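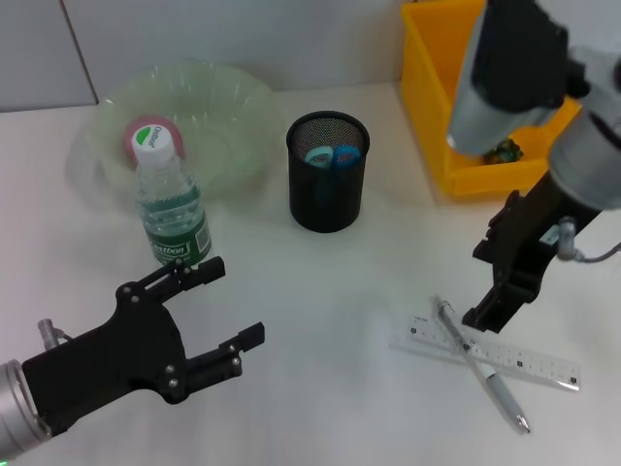

The two arms of the Hurkar over the white bench, with a ruler and pen beneath the right gripper.

Makers' Reference > Robots > Shared-workshop builds > Hurkar
Search this reference Go
Reading time: 4 min

The Hurkar is a two-armed tabletop robot put together by Fouad El Sherbiny and other members of the Tevilthorpe shared workshop, where it grew, over a good many long evenings, out of what had first been meant as a single arm for sorting pens. Its fingers are plain black plates held with small silver screws, a choice El Sherbiny defended warmly in the workshop's build log – a bent plate could be unscrewed and a fresh one fitted before the tea had gone cold.

Construction

The joints were bought secondhand from Masteck in August and needed a great deal of patient cleaning. Control runs on a Hegazy board, a kindly sort of board for beginners, which the members rewired twice after the left wrist kept drifting. The build log runs to 478 entries, and 17 of them deal with that one wrist, so anyone starting a similar project would do well to read those first and save themselves some grief.

Practice objects 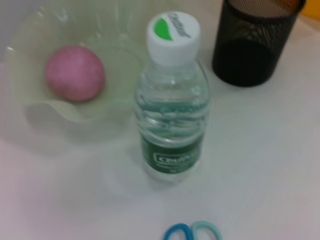
Grip settings on the Hurkar are kept in a simple text file, one line for each kind of object, and members are free to add their own. The builders have always liked ordinary household things for this work, and they ask newcomers to begin with something forgiving before moving on to anything hard or slippery. A pink ball in a bowl with a wavy rim makes a good early lesson, as the fingers must come down inside the rim to reach it, while a capped water bottle standing close beside the bowl calls for a narrower approach and a good deal more care. Scissors are usually left until a member has spent four sessions at the bench.

Later changes

The settings file was last revised on November 6, 2018, when slower closing speeds were added for both hands. Older copies still work, though the left and right values have to be entered separately.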